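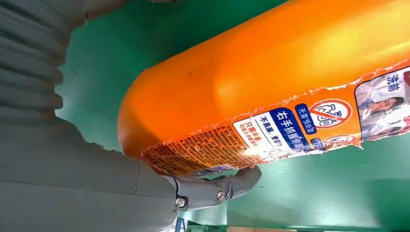
Orange plastic bottle, label torn along the edge.

Haddad Books, Warnville stockroom
Quarterly inspection checklist, October
Inspected by: Dexter Holloway
Reviewed by: Jacobus Van der Merwe

1. Shelving and racking

1.1 Uprights plumb and anchored to wall. OK
1.2 Bay load limit posted (300 lb per shelf). OK. Sign in bay 4 faded but readable.
1.3 No cartons above top beam. FAIL. Two cartons of the Ullon backlist hardcovers on bay 6. Moved during inspection.
1.4 Heavy titles at waist height or lower. OK, except the Tola atlas, still on shelf 4. Relocate before the next delivery.
1.5 Kick stools have working brakes. OK

2. Aisles and exits

2.1 Main aisle clear to full width. OK
2.2 Rear exit opens without a key. OK. Door drags on the sill.
2.3 Returns pallets inside floor markings. FAIL. One pallet over the line by 15 inches. Same finding last quarter.
2.4 Exit lights on battery test. OK
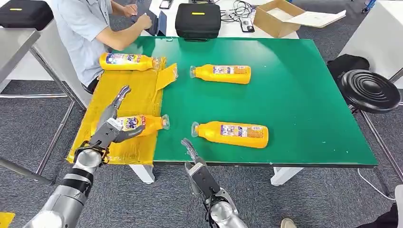 Green-topped table with yellow detergent bottles on their sides.

3. Storage conditions

3.1 Humidity log filled in every working day. FAIL. Monday entries missing.
3.2 Cartons off the floor on pallets or slats. OK
3.3 Roof and pipe leaks. None found. Old stain over bay 2 unchanged.
3.4 Signs of insects or mice in paper stock. None. Traps dated and in place.
3.5 Cleaning products kept apart from books. OK
3.6 Containers labeled with contents. See comments.

4. Packing bench

4.1 Box cutters retracted when not in use. OK
4.2 Shrink-wrap sealer cord and plug. OK. Guard screw loose, tightened.
4.3 Tape and strapping waste cleared. OK
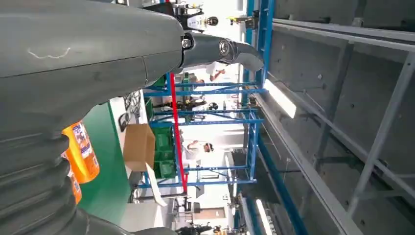

Comments

3.6: Any container with a damaged or unreadable label is to be relabeled or discarded. Applies to decanted adhesive and ink remover as well.

1.4: The atlas weighs more than the shelf plan allows for at that height. Carton 111 has a split base and needs repacking first.

2.3: Repaint the line and brief both shifts. Recheck at 7 a.m. before the truck is unloaded.

Items marked FAIL stay open until initialed by J. Van der Merwe.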